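Orange morning fills 435 bags for Prumerport market

11/16/19

The preserving kitchen at Imo Hall opened early for the first of its winter orange sessions, and by the time the shutters came down at lunch there were 435 bags of cut fruit ready for the Prumerport market. The oranges are sold by weight for marmalade, for drying and for children's lunches.

Cutting was done on a bamboo board, with the marble-patterned sheet laid over the worktable.

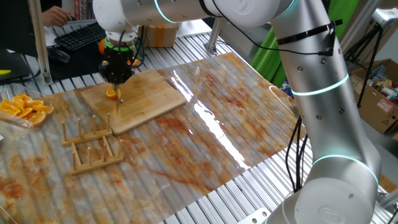
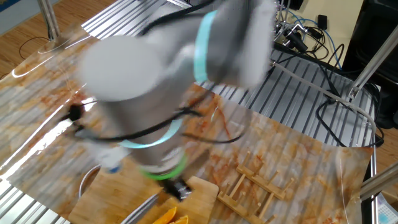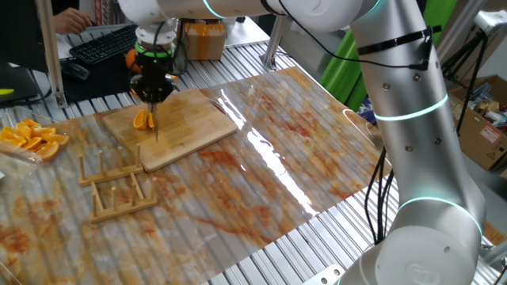
What went into the bags

The fruit came from Steyn, the wholesaler on the harbour road, which delivered 29 crates the evening before. Most were medium-sized eating oranges with a thin rind. A few crates held a smaller, sharper variety which the kitchen keeps back for marmalade, and these were stored apart on the cold shelf by the back door.

Each orange was halved, then cut again into wedges or half-moon slices with the rind left on. The kitchen uses a narrow blade for this. A broad one tends to crush the flesh before it gets through the rind, and the juice ends up on the board instead of in the bag. Cut pieces were gathered in clear plastic containers and then weighed out.

The marble sheet is new this season. Last winter the juice found its way into the grooves of the worktable, and cleaning it out took most of an afternoon. The sheet is wiped down between batches and rinsed in the yard at the end. It still lifts a little at the edges, and the kitchen is looking for clips to hold it flat.

Two wooden racks with upright pegs also have a place on the table. They came from the old crockery room and are meant for plates, but boards and lids will stand between the pegs as well.

Prices and collection

Bags are on sale at the Flodader stall, at the covered end of the market, for as long as they last. The price is unchanged from September, when the kitchen ran a trial session with a much smaller delivery. Customers who ordered in advance should give their order number at the stall. Orders not collected by closing time go back into general sale, as cut fruit does not keep well beyond a couple of days, even in the fridge.

Anyone buying for marmalade is advised to ask for whole fruit, which is kept under the counter. The stall can also supply pips and pith in a muslin bag on request — they help the marmalade to set — but these need to be ordered ahead.

Peel and trimmings are put out in lidded buckets behind the hall and may be taken free of charge for compost. Please bring your own container and leave the buckets where they are. Several went missing last year.

More sessions planned

The total is lower than that of last year's opening session, when 514 bags were filled, though that order included lemons. There are no lemons so far this winter. Steyn expects its first good ones after the new year, and the kitchen will decide then whether to add them.

There will be 3 more orange sessions before the end of the season. Dates will go up on the noticeboard in the entrance to Imo Hall and at the Flodader stall once deliveries have been confirmed. The hall car park will be closed to other users on those mornings until the crates have been brought in, and visitors are asked to use the gravel area by the bowling green.

The kitchen is also asking for clean jars with lids, of any size up to a litre. Labels should be soaked off beforehand if possible. Jars can be left in the blue crate inside the main door whenever the hall is open. Jars that have held pickles or curry paste are not wanted, as the smell stays in the lid.

Advance orders for the next session can be made at the stall or by leaving a slip in the box at the hall.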